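The Plank Trial

The Mumier contract specified a two-arm lift of a plain plank, in simulation, with the gripper choice to be justified in writing. The test engineer at Parerton had until 2 February 2026 to write the justification. She had two controllers to compare and one of them did not like her.

The first controller, Ekpo, treated the arms as a single machine with the plank as a rigid link between them. It planned slowly and closed both grippers on the same tick. The second, Gunderlow, let each arm plan for itself and exchange force estimates with the other. It was faster by a wide margin and had been written by a group that no longer existed.

She ran Ekpo through January. The log showed 2556 trials and 39 failures, and every failure had the same cause: one set of fingers met the edge of the board early and pushed it toward the other. She widened the contact tolerance, reran the 39, and they passed. She wrote this down without comment.

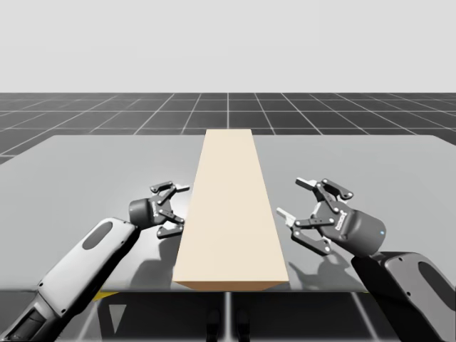 Gunderlow was loaded next, with the same plank, the same table and the same start poses. It brought the arms to the pre-grasp position and held them there. The state estimator reported ready. The planner reported ready. No close command was issued. After the timeout the trial was scored as a failure and the simulator reset itself.

She ran it again with the timeout removed. The force channel between the arms was carrying traffic, although there was no contact and therefore no force to report. She plotted it. The left arm sent a value, the right arm sent back a smaller one, and the left arm adopted it. The exchange converged on zero and then continued at zero.

The old source had a comment beside the closing routine. It read: wait until the other side agrees. No definition of agreement was given – the variable was declared, passed between the two processes and never set.

She could have set it. One line would do. She left the simulation running while she considered what the line should say, and the shadows of the fingers stayed where they were on the gray table.

At 5 she typed the line, saved the file and started trial one.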